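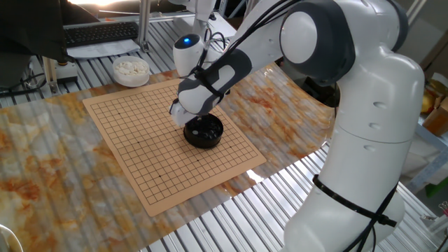 Journal search Enter keywords Advanced search

Journals > Board Games and Play > Research articles

3.2 Bowls, lids and where people put them

I came to this part of the study with a bias, so let me own up to it. I learned Go from my aunt, and in her house the bowl stayed beside the board, always, with the lid upside down next to it for captured stones. So when Celeste Esteves and I started going through the 322 club diaries from Flandulley and Dretamholm, I expected everyone to do the same. They don't! Plenty of players leave a bowl sitting right on the grid until the first stone goes down, and a few (mostly the Dretamholm crowd, bless them) carry on chatting with it there for ages.

The full set-up in Figure 3 uses one bowl of each color, and the black stones are on the board itself, in a round black bowl, while the white ones are in a small white bowl behind it. I like how plainly you can see the stones against the printed lines. A thin board like the one in our Zirnora sets slides when you lift a heavy bowl off it, and diary writers grumbled about this more than about anything else, lost stones included. Dorottya Oláh coded the grumbles, and she deserves a medal for her patience. 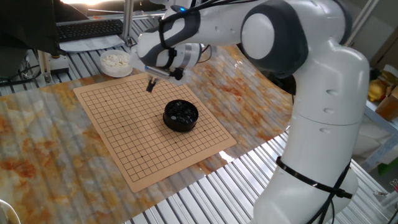
Does it matter to the game which color of stones gets opened first? It makes no difference to play, though Black moves first, so most of our diary writers reached for that bowl out of habit.

Figure 3. Board and both bowls, no stones on the grid outside the black bowl.

The lids were a messier story. Some clubs had lost so many that captured stones went into saucers, and Roxana Husar and I ended up coding saucers and lids together.

3 comments 1523 shares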